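Zostadgate home sim - quick notes before I forget

Tue 15 July. Been meaning to write this up for ages, sorry. Third evening with the Usier pack now, the one Zostadgate sell for testing home robots without owning a home robot. Brahim Mansour put me on to it back in February and I finally paid up. You get the rooms, the furniture and a simulated base that trundles round looking for things. 2000 navigation tasks on the full licence, 600 on the one I bought. Plenty.

Install was fine. Well, fine the second time. Manual says 2 steps, it's more like five, and the licence key has to go in before you open a house or it just sulks.

Started with the study corner. Desk, chair part way under it, bits of paper, loads of bare floor.

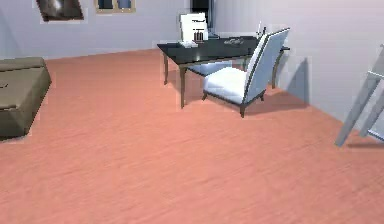 My usual test is "go to the desk and stop short of it", which sounds like nothing. My old setup (Pimholm, now uninstalled) used to ram the furniture every time. Usier stops. Sometimes a bit early, sometimes pointing the wrong way, but it stops. Small things on desktops come out mushy though - if you want to train anything on pens or glasses, look elsewere. Latifa Abdel Hamid says the same and she's been at it longer than me.

Doorways next. Much harder, and where the money went I think. Doors left part open, glass panes, a change of floor. Set a batch of 1000 short runs going overnight and the fan kept me up. Logs are readable, thank god. Plain text, one line per run. Still can't get teh replay to go backwards.
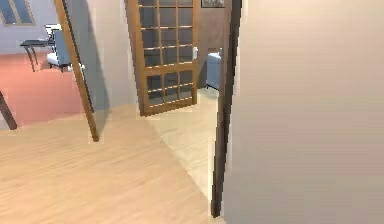 Does it need a monster graphics card?
Mine's a middling one from a few years back and it copes, as long as I shut the browser and keep to one house at a time.

Support is slow but a real person, Etelka Fekete, wrote back and sent a patch for the key thing. Keeping it for now. Trying the kitchen next if the laptop holds up.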